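Vadine Perpetual Desk Calendar, review
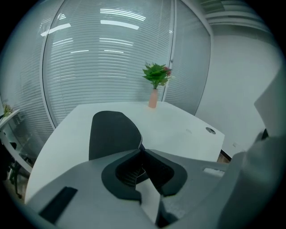
A white office table.

The Vadine is a perpetual calendar in the mechanical sense. It has no paper to replace and no battery. Four stacked rings carry the weekday, the date, the month and the year, and a gear train under the rings advances them when you press the lever once a day. It handles the short months and the leap years on its own. I bought mine from Pukley in August and have pressed the lever every working morning since, usually at 8:30.

Setup takes longer than the leaflet suggests. The rings ship locked, and each has to be released and set in order, year first. If you set the weekday before the month, the weekday ring drifts by one position and you have to start over. The leaflet mentions this on its last page. Raquel Tavares, who sells these at the Pukley counter, sets them for customers free of charge, and I would take her up on it.

Accuracy is good. I stepped mine through 1038 presses over several evenings to cover two full years and most of a third, including one February 29, and compared it against a printed table. There were no errors. The ring for the year slipped slightly out of line near press 448 and came back by itself at the next year change. Running backward is not supported. If you overshoot, you go through the release procedure again.

Holidays are the weak point. The calendar comes with a card of clip-on markers for fixed dates such as New Year's Day and the Fourth of July, and those work. Floating holidays are left to you. Thanksgiving always falls on a Thursday but the date moves, so its marker has to be shifted by hand every year, and Easter has no marker at all. The competing Trukeo handles Thanksgiving with a second cam, at the cost of a taller case and a louder click.

The lever has a firm stop and needs a real push. On a smooth desk the base slides back under the pressure. I added rubber feet from a hardware store. The numerals are engraved and filled in black, readable at arm's length, less so in the evening under a single lamp.

Amaral, the maker, rates the gear train for 3000 presses between oilings. That comes to more than eight years of daily use. Oil is not included, and the bottom plate is held by small hex screws that need a key you also have to supply.

Price at Pukley was $200. The Trukeo costs less and does more with holidays. The Vadine is quieter, and its rings line up better.

Rating: 3.5 out of 5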